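Reading time: 2 minutes

Call for participants: student manipulation project, Wesside Robotics Club

The club is looking for new members to join its tabletop manipulation group from January. The group works with two-finger grippers on the handling of plastic drink bottles: finding them, picking them up and placing them at a marked point. The software is called Kubo and is written by the students themselves.
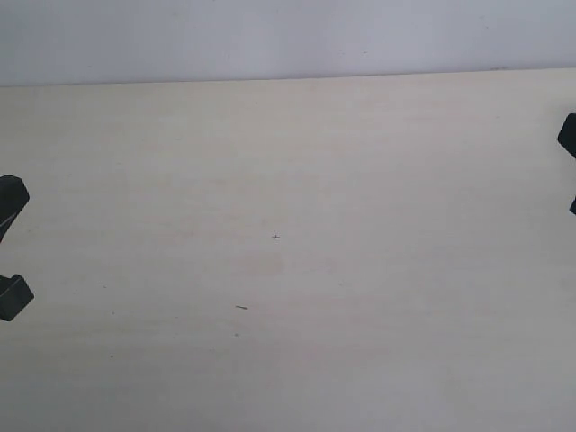
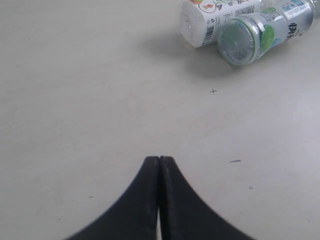
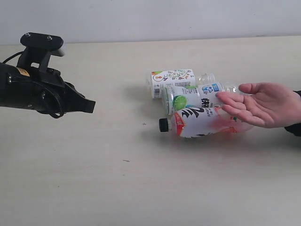 Grippers at the bench. Bottles on their sides in the second and third views.

The work is divided between two roles.

Operators guide the arms through set tasks and log each attempt. The target for the coming term is 1,000 logged attempts – the current log stands at 487. Operators also lay out the bottles between attempts and reset the table. No programming is needed.

Developers maintain the grasp planner and the logging tools. You should be able to read and change a short Python program without help. Experience with camera calibration is useful but not required. The present planner handles single upright bottles well. Bottles lying against one another are still a problem, and most of the development time will go on that.

Participants must be enrolled at Wesside College, in any subject, and must be free for two evening sessions a week. Each session lasts two hours. Safety training is given at the first session and must be completed before anyone works within reach of a moving arm. The project is unpaid. Travel to the Steltport student competition is covered for those who take part in at least 30 sessions.

To apply, send a short statement (one page at most) to Teguh Liew, project lead, by 17 May 2019. State which role you want and list any relevant coursework. Applicants for the developer role should attach a sample of their own code – length is not important.

Contact: Teguh Liew, Robotics Club Office | © Wesside Robotics Club | Back to top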